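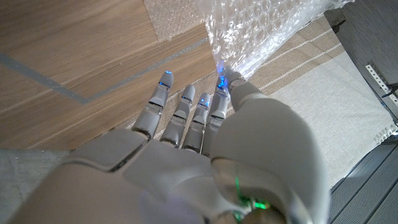
By Vanderleia Barbosa and Kiri Donnelly

Home Issues Authors Subscribe Search

4. What people keep, and where they keep it

We turn now to the part of the study that gave us the most pleasure to write up, the long afternoons spent in other people's hall closets. Readers will remember from Section 2 that 27 households in Ridgeway agreed to log every parcel that came to the door, and that over 11 months they logged 949 of them between them. The logs tell us what arrived. They say very little about what became of the boxes, the paper, the bubble wrap and the string once the thing inside had been taken out, and for that we had to go and sit in kitchens.

Almost every home had what we came to call the keeping place. In older houses it was under the stairs, in apartments on top of a wardrobe, and in one case in a bathtub that had been out of use for years. People were shy about it at first, and then quite proud. Several of them apologized for the mess and in the same breath pulled out a box they had been saving since a wedding.
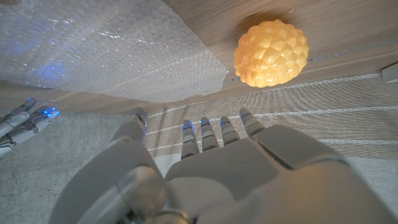

Text by Kiri Donnelly, with interviews by Jessie Moncrieff

4.1 Sorting

Hardly anyone described themselves as having a system, yet most could tell us right away which materials would be thrown out and which would go in the keeping place. Boxes were judged by size and by how clean the tape came away. Padded envelopes were kept if the label could be covered. Bubble wrap was kept nearly always, even in small pieces, and even by people who told us they had not mailed anything in years. One retired teacher explained that it "still has its air," and that throwing it out felt to her like pouring away good milk.

We heard this kind of talk often enough that we gave it its own code in the interview notes. Seon-mi Baek, who did the second round of coding, suggested the term "unspent," and we have used it since. A material counts as unspent when its owner feels it has a job left to do, whatever the chance of that job coming along.

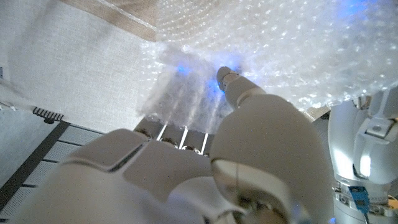
The feeling did not carry over to paper. Crumpled packing paper was treated as used up by nearly everyone, including households where it was smoothed flat and put under paint cans the same afternoon. We suspect that creases matter here. Paper shows its age plainly, while a sheet such as the one lying on the desk in Figure 4 can be a little crumpled along one edge and still look to most people like something worth saving.

We use cookies to remember your reading preferences. Accept Decline
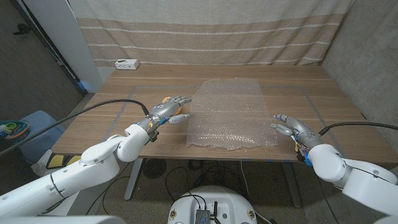 Ridgeway, August 3, 2026

Figure 4. Clear bubble wrap laid flat on a wooden desk.

4.2 Letting go

The keeping place does fill up in the end. When we went back in February, a good many of our households had just been through a clear-out, most often before guests came to stay - and the clear-outs were seldom as thorough as people had planned. Boxes went first. Bubble wrap tended to be folded smaller and put back.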